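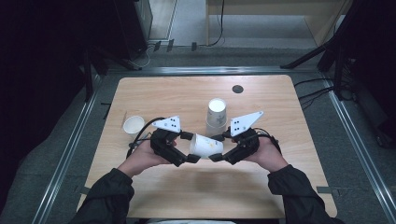

*Two hand-held grippers over a wooden table.*

When a company in our region puts up a new building, the local paper prints the price in the headline and the size in the first paragraph. After that come the ribbon, the mayor and a drawing with young trees. I have read many such articles since I moved to Grutmont, and I think they leave out the question which matters most for the people who live here: what happens to the old building?

Laxdal, the printing company, opened its new hall at the edge of Wanar in October. The hall has 2775 square metres, a proper loading yard and a canteen with large windows. I was invited to the opening and I was glad to go. The old printing house on the river street in Grutmont was difficult for everybody. Lorries had to reverse past the school, and the paper rolls came up in a lift that was older than the director. I don't blame Laxdal for moving. I would have moved too.

But the old house still stands there with brown paper in the windows. 81 people used to go in and out of that door. They bought their bread on the corner, they brought their shoes to be repaired, they sat on the wall at noon and smoked. Now they eat in the canteen in Wanar, and the bakery closes at 4 in the afternoon. A street can lose its life quite slowly, and a newspaper has no good day on which to report it.

My neighbour Grímur Briem worked for Laxdal as a binder until he retired. He does not agree with me. He says that a company is not a charity for bakers, and that the men in the bindery had bad backs from that building. If the town wants life on the river street, he says, the town must pay for it. I have thought about this a good deal. He is right about the backs. I am less sure about the rest, because the town has paid already: the new road to the hall, the water pipe and four years of reduced property tax. It asked for jobs in return, which is normal. It did not ask for one sentence about the old address.

Such a sentence would not be hard to write. The owner would promise to sell, let or use the old premises within a fixed time, and if this does not happen, part of the tax relief comes back to the town. Elar, the firm that makes window fittings, did something similar of its own free will when it left the market square. It let the ground floor to a bicycle workshop and two music teachers for a modest rent. The upper floor is still empty and the roof needs work, so I don't want to paint it too beautifully. Still, there is light behind the glass in the evening.

I know the objection that strict conditions will send companies to the next town. Perhaps this is true for a company that has no roots. Laxdal has its staff here, and most of its customers are less than an hour away. It was not going to move to the other side of the country over one clause – and if somebody had asked politely, I believe the director would have signed it.

The council will soon discuss tax relief for the next building in Wanar. I hope that one member will put up a hand and ask about the address the company is leaving.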